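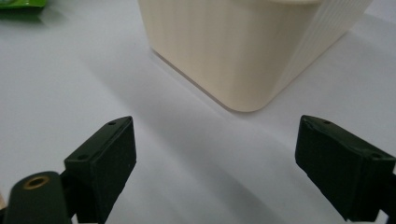 Chapter 7
Containers and Where They Go

In this chapter
How to measure a shelf, a drawer and a container
Why corners, rims and ribs matter
Open bins, lidded boxes and when to use each
Working clean: the sorting table
Labels and the household list

Words to know
Footprint, draft, rim, rib, nesting, dead space, working stock

Most homes already hold more containers than they need. The trouble is that they were bought one at a time, for one shelf or one cupboard, and then moved. A box that fit the old pantry is too deep for the new one. A drawer tray leaves a strip along the side where pens and batteries collect. In Chapter 6 you sorted the contents of a room into groups. Now you will decide what each group should be kept in, and you will do that before buying anything.

Plastic bins get most of the attention in the pages that follow. They are cheap, light and easy to wash, and they come in more sizes than baskets or tins. Cream and white are common colors for the kitchen and bathroom. Clear bins are covered in Section 7.4, together with glass jars.

7.1 Footprint and height

The footprint of a container is the area it covers on the shelf. Measure it at the widest point. On many bins the widest point is the top, because the walls lean outward a little so that the part can come out of its mold. This lean is called draft. A bin with a base 4 inches narrower than its rim will look right if you measure only the bottom, and it will not go through the cupboard door.

Take height with the lid on. Then add the width of your hand above it, or you will not be able to lift the container out without tipping it.

Greer Tennant kept a record of the kitchens she measured for the Bomoven home course. Her list runs to 116 cupboards, and the fault she wrote down most often was a shelf set too low for the box standing under it. Moving the shelf up one peg cured most of them.

7.2 Corners, walls and bases

Look at a container from the side and low down before you choose it. Three parts tell you how it will behave in use.

The corner. A rounded corner wipes clean with one pass of a cloth. It also wastes a little room, since two rounded corners set side by side leave a gap between them. A square corner packs tighter and holds crumbs. For food and for anything that leaks, choose rounded.

The wall. Smooth walls take a label well. Walls with fine vertical ribs do not: the sticker touches only the high lines and soon lifts at the edges. Use a hanging tag or a clip on a ribbed container, or put the label on the lid. Ribs hide scratches, and they give the fingers something to hold. They need a soft brush now and then, worked up and down along the grooves.

The base. Some bases are flat. Others stand on a thin rim that keeps the floor of the container off the shelf. A rim slides more easily over a rough board. On wire shelving it can drop between the wires, so lay a mat first.

7.3 The sorting table

Do the fitting at a table, never on the floor. Clear it and wipe it. A plain white top is the easiest to work on, as dust, loose screws and dropped beads show up against it at once. Put the lamp to one side. Light from the side throws shadows behind small objects and makes them easier to find.

Set one container on the table at a time and bring the group of items to it. Fill it, lift it, and carry it to its place. If you need both arms and a deep breath, it is too heavy, and the group should be split in two. Teodor Sandberg, whose notes on linen storage appear in Chapter 9, fills every box to about the height of its side and no higher, even when the lid would still close. The items on top stay flat, and the lid does not bow.

Working stock is the part of a group that you use in an ordinary week. Keep it in an open bin at the front. The rest can go behind it or above it in a box with a lid. Do not mix the two — you will end up opening the lidded box every morning.

Before you go on

Choose one shelf in your own home. Write down its width, depth and clear height. Write down the footprint and height of each container standing on it now, measured at the rim. Draw the shelf from above, to scale, on squared paper, and shade the dead space. Keep the drawing. You will need it for the exercise in Section 7.6, where the same shelf is fitted again using only containers you already own.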